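Part-time stamp lister wanted, Zikville

Hi, I'm Wahyudi Krishnan and I run Sinero, a small mail-order stamp shop. I've just bought the Mogensen collection (428 album pages, mostly railroads and airmail!) and I can't get it all online by myself.
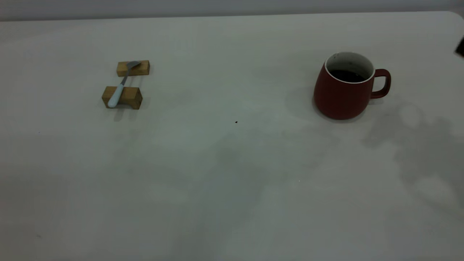 You'd be sorting sets, checking gum and hinges, looking up catalog numbers and typing short descriptions for the web store. It's 20 hours a week for 6 months, starting in April, and mornings suit me best.

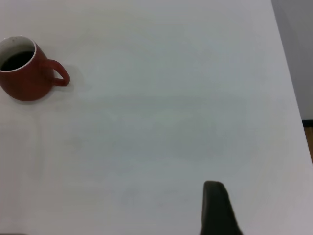
You don't have to be an expert. If you can tell mint from used and you own a decent pair of tongs, I'll happily teach you the rest – watermarks too, if you like that sort of thing (I do). Some Spanish or French would be great for the overseas buyers.

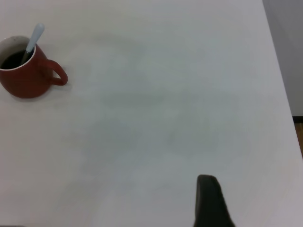
Petrică Mocanu handles the packing and will show you how we store everything. To apply, write me a few lines about what you collect and which mornings you're free.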